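Budget season again. Buy the boring stuff first

October 20, 2018

Writing this fast between two calls so forgive the state of it. The capital request for next year is due and the draft going round has one big line for the arm and one small line called "misc". I have a problem with misc.

My argument is simple. Most places our size overspend on the arm and starve everything that sits around it. Scales, plates, tables, fingers, lights, spare fingers, somebody's hours. Then the arm stands idle waiting on a part that costs less than lunch. Seen it at Leteck, seen it at the Plendale kitchen when I consulted there, about to see it again.

## What the arm quote leaves out

The Fujimoto quote is a good quote. Clear, itemized, warranty spelled out. Fine. But it's a quote for an arm. It gets you to the delivery dock.

It does not have fingers that suit wet food. It does not have a table at the right height. It says nothing about the two weeks of fiddling before anybody trusts the thing near a portion line, and those weeks are wages, and wages are money even if they come out of another column. People in our trade hate putting their own hours in a request. Feels like begging. Put them in anyway.

My rule, and I'll defend it: whatever the arm costs, hold back 22 percent of that for the bench. Not contingency. Contingency gets swept in the first bad quarter. Name it, list it, give it its own line.

## Portioning is the real job

We aren't building cars. The job we want to automate is dull: take a side off a plate, put it on a scale, read it, move on. Corn, potatoes, a chicken thigh. A person does it all shift and their wrist hurts by two.

So the trial bench should look like the job. Same kind of food, a plate with a rim, a scale you could have bought anywhere. I've sat through demos with foam cubes on a lit white pad and learned nothing from them about food. Corn is a good test, by the way. Bumpy, rounded, stands up on its cut end and I wouldn't bet on it staying there. If a vendor wants our money they can pick up corn.

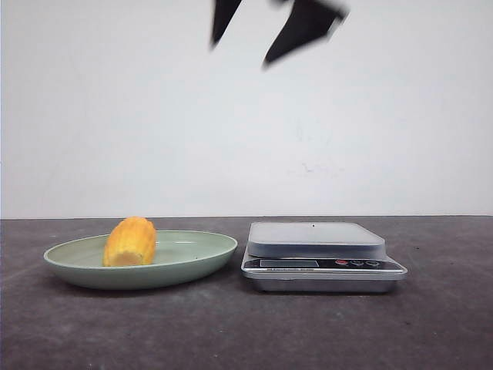
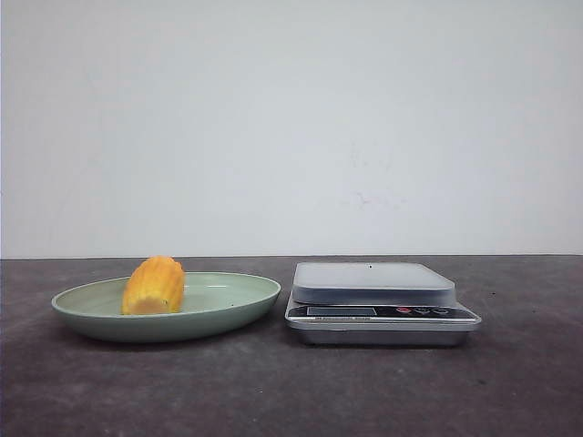 ## The scale question

Which brings me to the scale, where I'll probably lose some of you.

The draft has us buying an industrial scale with a data port for every station. I say no, not in year one. A kitchen scale with a display and three buttons costs $22 and will teach us most of what we need for a trial: can the gripper set the thing down on the platform, does it bump the housing, does it drop short. A person can write the weight on a clipboard. Ugly but it works for a trial.

The connected model from Greltero is $389 each. Nice scale, I'd like one. I would like one, singular, bought in May after we know where it goes and wether the platform is big enough. Buying 10 up front means 10 that are the wrong size, if we guess wrong, and we've guessed wrong before. There's a shelf at Leteck that proves it.

Counter-argument I've heard: bulk discount. Sure. A discount on the wrong scale is still a shelf full of scales.

Second counter-argument, and it's better: a hand-read scale means we can't log the runs, so the trial data is thin. True. I'd take thin data on the right question. And if someone really needs the log, that's the one Greltero unit, I won't fight it.

## Fingers, spend here

The place I'd go the other way and spend more. Fingers are treated like an accessory and they're the only part that touches the food. Order extras from the start. Budget for at least four shapes, becuase the first shape is always the one from the catalog photo and the catalog photo is of a box. Add cleaning time too. If a pair can't come off and go in the sink in a couple minutes then it's the wrong pair whatever it costs.

Also tabletops. A dark matte top is worth asking for, in my opinion. Less glare, you can see crumbs of pale food. Cheap if you ask early, annoying later.

## What I'm asking for

- Split "misc" into real lines: fingers, scales, plates and trays, table, lighting, staff hours.
- One arm. Not two with an option.
- Cheap scales for the trial, Greltero decision pushed to May.
- Trial on actual menu items, on our bench, before final payment to Fujimoto. Get that in the contract, not in an email.

The last one will get pushback from purchasing because final payment terms are a pain to reopen. Reopen them. It's the only leverage we have and it goes away the day the invoice clears.

Plendale skipped that step. They paid in full on delivery and then spent the spring arguing about whose job the fingers were.

Comments on the draft close at noon, I'll be on the phone until ten to, so put them in the doc and don't call me.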